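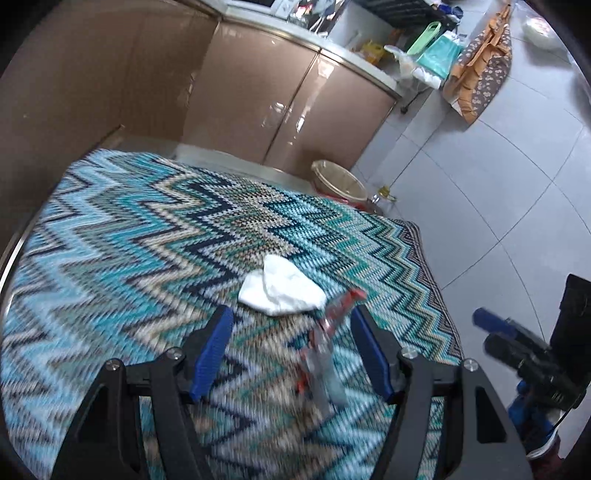

By the Pemari project team, Fostitz
Last updated 10 Oct 2020

4. Recording demonstrations with the hand-held gripper

This section covers recording in a home. It assumes the gripper has been assembled and the camera calibrated as described in section 3. The settings are the ones we used for the results in the Pemari report, where the training set held 2,501 demonstrations from 41 homes.

4.1 Before you start

1. Charge the battery and check that the card has free space.
2. Wipe the lens with a dry cloth.
3. Check that the bolts on both finger arms are tight. A loose arm shifts the finger pads and spoils the width reading.
4. Squeeze and release the trigger a few times. The blue pads should close evenly from both sides.
5. Pick a work area with visible texture. A rug with a bold pattern, such as zigzag stripes, gives the tracker plenty to follow. Glossy doors and plain tile give it much less.

Note: Do not tidy the background. Leave bags and packages on the counter where the household keeps them. Policies trained only in cleared rooms did worse in our tests.

4.2 Mapping pass

1. Start recording.
2. Hold the gripper at waist height and turn slowly through the whole work area.
3. Move in close to the surface, then back out.
4. Stop recording and label the file "map".

Repeat the mapping pass if furniture is moved.

4.3 Recording a demonstration

1. Place the object upright in the work area.
2. Start recording with the fingers open.
3. Approach the object so that it sits between the two pads.
4. Close the fingers, lift, and move the object to the target.
5. Open the fingers, back away, and stop recording.

Caution: Keep your free hand out of view of the camera during steps 3 to 5.

Caution: Clear plastic bottles crush easily. Stop squeezing once the bottle is held.

4.4 Motion blur

Some blur on the object is normal during a lift and is not a reason to delete a take. The tracker depends mostly on the background. If cabinets and floor lines stay fairly sharp, it will usually keep its position.

In one bottle session we recorded 132 takes and the tracker lost position in 4 of them. Run the Fonditz checker on each session before you leave the home. For any take marked "lost", record it again at a slower speed.

Keep rejected files in a separate folder. The export script in section 5 skips that folder.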